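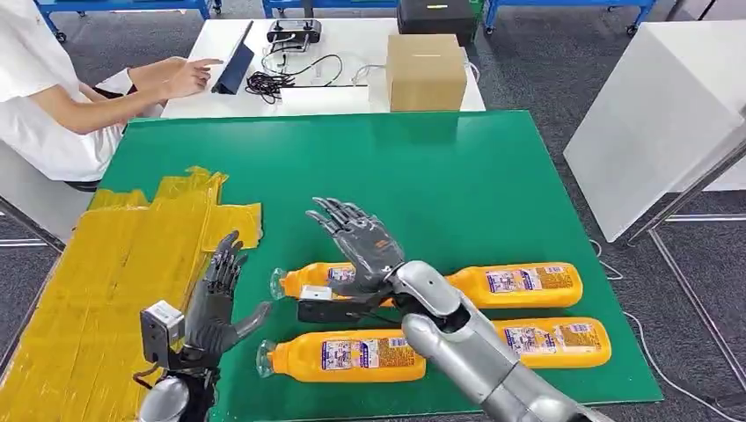

Course handout: Packing Practice, Unit 3
Bottles and other rigid containers with liquid contents

3.1 Scope

This unit covers the bench preparation of plastic bottles for parcel shipment in single-wall and double-wall cartons. Glass is covered in Unit 5. Aerosols and anything carrying a hazard mark are outside the course; refer to the carrier's own rules.

Read sections 3.2 to 3.5 before the bench session. Bring the completed worksheet from Unit 2, with the board grades filled in.

3.2 Bench layout

The work surface is a mat, and all handling of product takes place on it. Flattened cardboard goes to the left of the mat. It may overlap the mat edge as long as the middle stays clear for product. Reference screens, rulers and paperwork go on the table behind.

Reused board is acceptable for fill and dividers. It is not acceptable as the outer carton in this course. Old tape stays on the sheet if removing it would pull away the liner. A sheet that has been folded more than once along the same line has lost most of its stiffness on that line and should be cut there.

3.3 Laying product down

Bottles are inspected on their sides. An upright bottle hides its base seam and is easily knocked over when a carton is opened next to it. The standard arrangement is as follows.

All caps point the same way, normally to the left. A small difference in angle between bottles does not matter.
Labels face up where the label wraps less than the full body.
Leave enough space between bottles to get fingers around each one. Bottles that touch will roll together when one is lifted.
Faceted caps resist rolling at the neck end only. The body can still swing around the cap, particularly on a hard table, and the mat reduces this.

3.4 Inspection

Work through each bottle in the same order: cap, neck, shoulder, body, base.

Cap. Check that it is seated squarely. Clear caps make this easier, as the thread or inner collar can often be seen through the wall. Do not retighten a cap that has a tamper band. Set the bottle aside and record it.

Neck. Run a dry white tissue once around the joint. Any color on the tissue is a reject. Colored liquids show at once; clear ones need to be held against the light.

Shoulder. Tilt the bottle and follow the highlight as it moves over the curve. The line of light should be smooth. A kink in it marks a dent or a thin spot in the wall. The method works best on glossy, strongly colored plastic and poorly on matte finishes.

Body and label. Look for lifted corners and scuffing. Dense small print rubs off first at the label edges. If the lot code cannot be read, the bottle does not ship.

Base. Press with the thumb. The base should flex and return without a click.

3.5 Wrapping and loading

Each bottle is wrapped singly. Place it at one corner of the sheet, roll to the middle, fold in both sides, and finish the roll. Tape the flap once, across the body and never over the cap.

In the carton, bottles travel upright unless the maker states otherwise. This reverses the inspection position, and students commonly forget to turn them. Cut dividers to the shoulder height. A divider that reaches the cap will transfer load from the lid to the thread.

Fill the headspace. Close the flaps without pressing. If the flaps bow upward there is too much fill; if they sink under a flat hand there is too little.

3.6 Tape

The course stock is Menard yellow, 900 series. The shine makes it easy to see where a strip has lifted, as the raised part reflects differently from the rest. Ojeda paper tape is on the shelf in Room 203 and may be used for the center seam if the board is clean and uncoated. It does not hold on top of old plastic tape.

Use the H pattern on the top and bottom of the carton. Ends run down the side wall by the width of a hand.

3.7 Record sheet

Enter one line per bottle on the Rescombe form. Use the reject codes below.

C cap not seated, or band broken
N leak at neck
S dent or kink at shoulder
L label or lot code
B base

Where two faults are found, enter the one nearest the cap.

3.8 Questions for the bench session

Why is the tape strip kept off the cap?
What changes in the divider height if bottles of two sizes share a carton?
Which of the checks in 3.4 could be done with the bottle upright, and which could not?

Reading for Unit 4: Ristia packing manual, the chapter on void fill. Skip the tables for molded pulp.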